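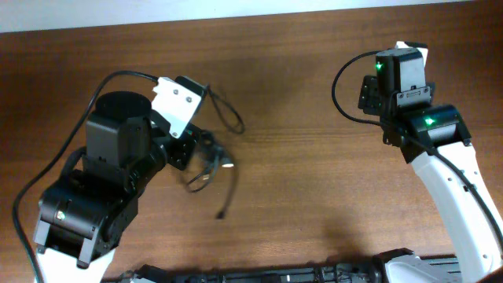 Casual Room Hand, Kurup Workrooms

Location: Gondavbridge, upstairs, past the bike racks
Hours: early evenings, 5:30 to 8:00, four nights a week
Pay: $292 a week, plus super
Start: April, or sooner if you're keen
Reports to: Solveig Ekström, Rooms Coordinator

What the job is

Kurup hires out workrooms by the half-day to people who need a table, a wall and a door that shuts. They are lovely people. They leave at five with the best of intentions, and at 5:30 you arrive and deal with the intentions.

You'd be looking after six rooms. Each has a big wooden table, white walls and a power supply that somebody has always plans for. Your evening is wiping, coiling, straightening, putting chairs back and writing up whatever has gone missing. It's quiet work and you can listen to what you like while you do it.

The tables

We are fussy about the tables. They get a barely damp cloth, then a dry one, and you go with the grain. No sprays, no citrus anything, no "my nan swears by it". If you find a scratch, note it in the book and leave it alone. The previous room hand owned a walnut and a theory, and we're still having conversations with the landlord.

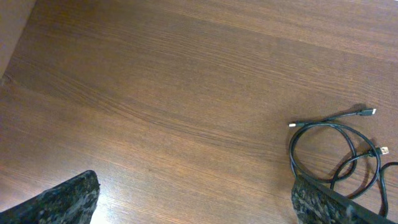 Leads and cables are the other half of the job, and we'd like you to have opinions about them. Over-under coiling is preferred, and we'll teach you if you've never met it. A loose coil of black cable left lying on the wood is the classic Kurup still life, and your first question should be whether it belongs to us or to the hirer. Ours have a Nerkine tag near the plug and go on the hooks. Anything untagged goes in the tub at reception with the room number on it, and is never unplugged at the other end until you've checked the booking sheet.

The walls

Marker comes off with a melamine sponge if you get to it early. Leave it a month and you're painting. Start at the top, go lightly and stop when the paint starts coming with it.
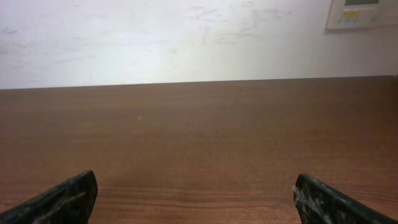 Please also resist redecorating. We had one applicant offer to put up some calming decals, and we remain calm without them.

You'll suit us if you

- can lift one end of a heavy table and know to ask for the other end
- write legibly in a paper logbook
- have a Working with Children Check, or will get one (the Cirero holiday program books two rooms)
- don't mind stairs

To apply

Send a page about yourself to Corey Goodwin at the front desk, quoting job 344. Tell us about a room you've put back together. Cover letters that use the word "passionate" about surface care will be read aloud in the tearoom.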